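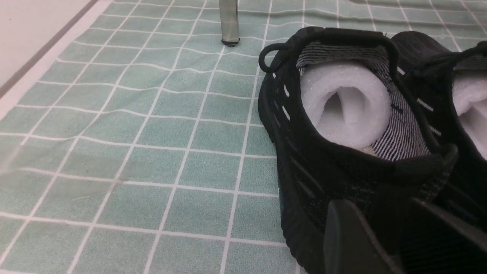 How often should the walking surfaces in the building be checked?

Once a month, and again after any spill, leak, delivery or repair that affects a hallway, stair or entry.

Slip and Trip Checklist, Mamow Street Building
Posted in October by the Willems property office
Last updated: October
3 min read

Use form 977 for the written record. Mark each line OK, Fix or N/A. Anything marked Fix needs a comment with the location. Comments from the latest round are left in below so the next person knows what was already found.

ENTRANCES

Front door closes fully and does not drag — OK
Threshold strip flat and screwed down — Fix
Comment: Street side strip is lifting at the hinge end. Taped for now. The tape will not last once it gets cold.

Mats lie flat, no curled corners — OK
Comment: The back entrance mat was replaced in the spring and still looks good. The old one is in the boiler room and can be thrown out.

Outside light comes on at dusk — OK

HALLWAYS

Nothing stored in the path of travel — Fix
Comment: Stroller and two boxes outside the second floor laundry. Notice left on the door. Same spot as last time.

Floor tiles tight, none rocking or cracked — OK
Grout sound, no gaps wide enough to catch a heel — OK
Packaging, bags and film picked up — OK

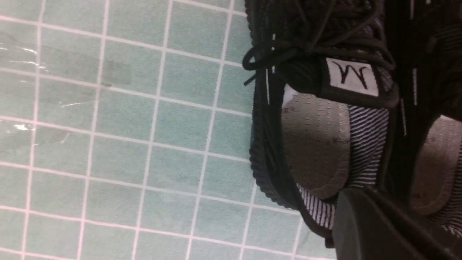 Black knit sneakers and clear plastic film.

No cords across the walkway — OK
Comment: The vacuum cord counts. If cleaning is going on during the inspection, put the sign out first and come back to this line later.

Wet floor signs on hand — OK
Comment: 3 in the closet, one with a broken hinge that still stands up if you lean it on the wall. Order a new one from Grileck with the next supply list.

STAIRS

Handrail tight at every bracket — Fix
Comment: Bottom bracket on the rear stair turns by hand. The anchor is loose in the plaster, so a longer screw may not hold. Needs a proper repair within 7 days.

Nosings in place, edges not worn smooth — OK
Treads clean and dry — OK
Lights working on every landing — Fix
Comment: Third floor landing flickers. Bulb was changed, still flickers. Probably the fixture.

LAUNDRY AND UTILITY ROOMS

No water under machines — OK
Drain clear — OK
Comment: Slow but draining. Check again next month.

Detergent spills wiped up — Fix
Comment: Powder on the floor behind the left washer. Swept up during the round. Leaving it marked Fix because it keeps coming back — the shelf there tips forward.

Retelov floor cleaner stored with the cap on — OK

CLOSING OUT

Read back through the Fix items before leaving the building. Loose handrails and lifted thresholds get called in the same day. The rest can go on the regular work list.

Keep the completed form in the binder for 2 years. If an item shows up as Fix on consecutive rounds, write "repeat" next to it.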